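Notebook, upstairs room, Ponwood
6/6/18

Picking up where I left off on the table reset, which took up most of my thinking today and a good part of my evening too. Masanobu Takagi and I had been going back and forth over what ought to live on the wooden tables and what ought to go on the shelves, and I think we finally have something we can both put up with, at least until August.

Small bottles first

The small bottles stay out. I know I wrote the opposite a couple of pages ago (sorry, Masanobu, you were right and I was stubborn), but every time we put them away somebody wanted one within the hour, and then it came back to a different table and the next person had to go hunting. So they stand upright, cap on top, near the front edge where a person can reach them without leaning over everything else. If a cap is sitting crooked, please straighten it when you're finished. I caught myself walking past one this afternoon and had to turn around and go back.

The refill jug is on the bottom shelf, and it weighs 843 grams with the lid on, written on the tape so we can stop guessing how much is left. It was 1179 when I filled it.

Cloths

I'd like them folded and set toward the near edge of the table. The pink ones are for wiping the wood and nothing else. I did try the spray from Clilla on the back corner and it left a dull patch that I'm not happy with, so I went back to plain water and a well wrung cloth, then a dry one after. Slow going, but the grain looks lovely again and I enjoyed doing it, with the radio on low.

Flowers

White ones this time, in the white vase, by the pale wooden pole. Masaru Ichikawa thinks they get in the way there. I moved the vase to the other table for a morning, missed it, and moved it back. The water wants changing every two or three days, and I'll take the first turn. 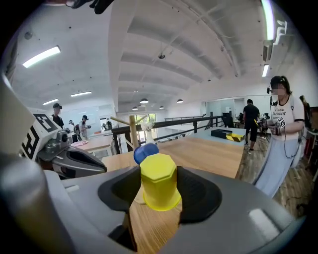

Still to do

Ask Masaru about the box with the yellow-and-black striped lid. I'd be glad to leave it on the blue-gray table, but I want to know whether he needs it there or has just gotten used to it.

Find felt pads for the table legs. The ones from Nakajima were almost the right size and I may simply trim them.

Keep the walkway along the railing clear. Bags go under the coat hooks, mine included.

Look at the dull patch again in the morning light before trying anything else on it.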